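Okay, a few posts about the Clendham town election, because I've been chewing on it all week and my family is tired of hearing it at dinner (sorry, family!)

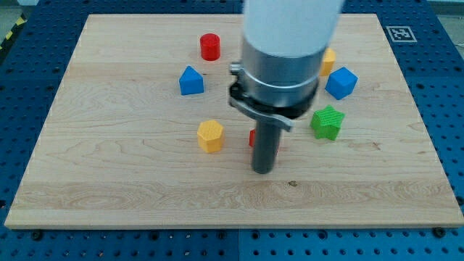

So the mayor's race came down to 69 votes. 69! In a town where 2,394 people turned out, which for a March runoff is pretty good for us, and I've been voting here since I was old enough to do it.

I keep thinking of Naciri Street, where I knocked doors for the library measure. So many folks told me they'd "probably" vote, and they were lovely about it, one gave me a lemon bar, and I'd bet anything half of them stayed home.

It reminds me so much of that old political drama Brikosden, if anyone else watched it? Season two, the recount in the high school gym, everybody sweating through their shirts. My husband says I bring up that show too often and he's right.

The difference is that on TV the loser always has some big secret plan. Ours conceded by 9 a.m. and went back to work at the feed store. I found that kind of wonderful, and I didn't even vote for him!

Anyway, the new council takes up the Grollunance contract next month and there are 200 seats in the hall. Last time I think I had a whole row to myself. Come sit with me, I'll bring the good thermos.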